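Gronlow Packable Down Coat
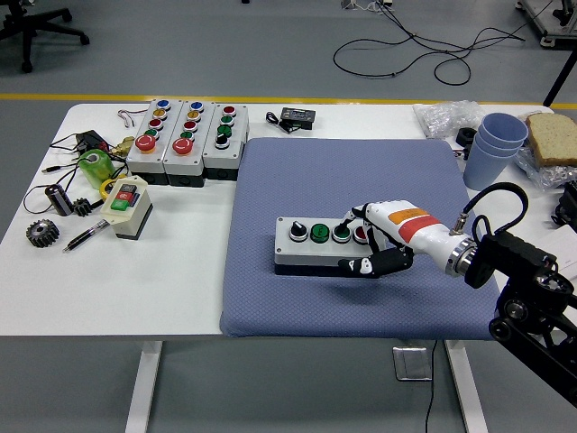
Control box with green and red push buttons on a quilted mat

I wore the Gronlow for most of a February trip through Brekow and I'm still a bit in love with it! It's a proper long coat, down to the knee, and it stuffs into its own pocket at about the size of a loaf of bread - so it rode in my day bag on the train and came out when the wind picked up by the river.

The shell shrugs off light snow, the hood fits over a wool hat (finally!), and there are 5 pockets, two of them inside with zippers. My gloves, phone and a paper bag of hot chestnuts all had a home.

Weight: 932 g in medium
Colors: slate, moss, brick
Care: cold wash, tumble dry low with a couple of tennis balls
Price: $129
Item no. 382

Sizes run a little roomy, so go down one if you don't layer.

Deividas Avotiņš, Willgate Travel Goods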